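# Equipment Plan for the Hand-Held Gripper Station

Project Dreltis, final report, part 3
August 20, 2026

## 3.1 What we had to decide

The department gave our project one equipment request for the year. We had to decide how many hand-held grippers to ask for, which spare parts to include, and what to leave for the next group. The first draft was written in February and assumed one gripper per student. That draft was too expensive and was sent back.

For the second draft we kept a use log over 53 sessions. The log showed that most tasks in our project need two grippers at one table, and that a third is useful only while one of the two is being repaired.

## 3.2 Wear and spare parts

The grippers themselves held up well. The jaw pads did not. The fine ribs on the inside of the pad are what hold thin items, and when they wear down the item slides. Paper and thin plastic were the first things we had trouble with. We now replace a pad after 50 hours of use, even if it still looks usable.

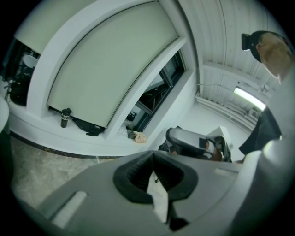
*Figure 4. Thin, paper-like item held in the black jaw pad. Second gripper at right.*

We compared two suppliers for pads. Nikska sells them singly and ships in 10 days. Mazza sells them only in packs of 20, at a lower price per pad, but delivery took over a month when we tried it. Pads from both suppliers fit without changes. We could not measure a difference in grip between them, so the choice comes down to price and timing.

## 3.3 Request

We are asking for the following:

- One additional gripper, to be kept as a backup
- One pack of jaw pads from Mazza
- Two single pads from Nikska, to cover the wait
- One padded storage case from Damari

We left out the head-mounted equipment. What the lab has is enough for the planned sessions, and the quote we received for a newer set would have used up the rest of the request.

## 3.4 Open points

The storage case was quoted without foam inserts. The inserts have to be cut to the shape of the gripper body, and we have not found out whether the school workshop can do this. If it cannot, the case will cost more than the amount listed in Appendix B.

Shipping for the Mazza order is also missing from Appendix B. The next group should get a written quote before the form is signed. The use log is stored with the project files and should be continued in the same format, with pad changes entered on the day they are made.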